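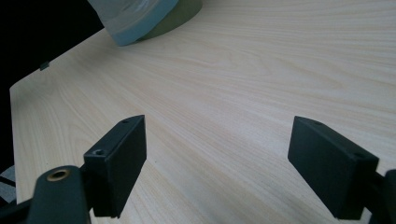
Fig. 1. Tabletop, pale finish, grain running diagonally. Cylindrical item at upper left.

Workshop notebook, October, started 9:40

Top no. 2 for the Mateos tables, second round of finish checks. Room closed up overnight, heater off. V. Marín did the sanding earlier in the week and left her grit log on the clipboard; copied into the back of this book.

Finish is the Plakesico waterborne, satin, two coats. Batch 257. First coat thinned 5 percent, second straight from the can. Film looks even under the side lamp. Grain still reads through, which the client asked for. Color is on the cream side of beige, a shade lighter than the Grevus sample board. Not a fault so far, but the sample board is two years old and has probably yellowed. Need a fresh board before anybody compares again.

Gloss meter at 60 degrees, readings along the grain then across. Along: steady. Across: one low patch near the long edge, same place as on top no. 1. Suspect the pad is loading up on the last pass. Change pads at the halfway point on no. 3 and see if the patch moves.

Edge: ran a fingertip along both long sides. Slight roughness for 126 mm on one of them, starting at the corner. Knocked back with 320 by hand, wiped, left alone. Will need a touch of finish.

10:55. Water drop test, offcut only. Drops on for an hour under watch glasses. Faint ring on the one-coat half, none on the two-coat half. Wiped off and the ring was still there at noon. Recheck tomorrow.

Abrasion, same offcut, Drivero rub tester, 1,000 cycles with the white pad. Dulling visible at a low angle, no break through to bare wood. Weighed before and after but the balance was drifting, so discard both numbers. V. says it drifts when the compressor is on. Repeat with the compressor off.

Flatness: straightedge corner to corner, both diagonals. Feeler gauge 0.3 goes under at the middle of one diagonal, 0.4 does not. Inside what Mateos wrote on the drawing. Let it sit on stickers for about 97 hours before fitting the base, then measure again.

To do
- new sample board, same batch
- pads for no. 3 (two left in the drawer)
- ask V. if the rough edge was routed before or after the 180
- balance, compressor off
- 320 is nearly out

14:10. V. answered: routed after. So the edge only ever saw the 220. Add an edge pass to the sheet for no. 3 and no. 4.

Contact the workshop | © Workshop notes, all rights reserved | Back to top
This site uses cookies to remember your settings. Accept | Decline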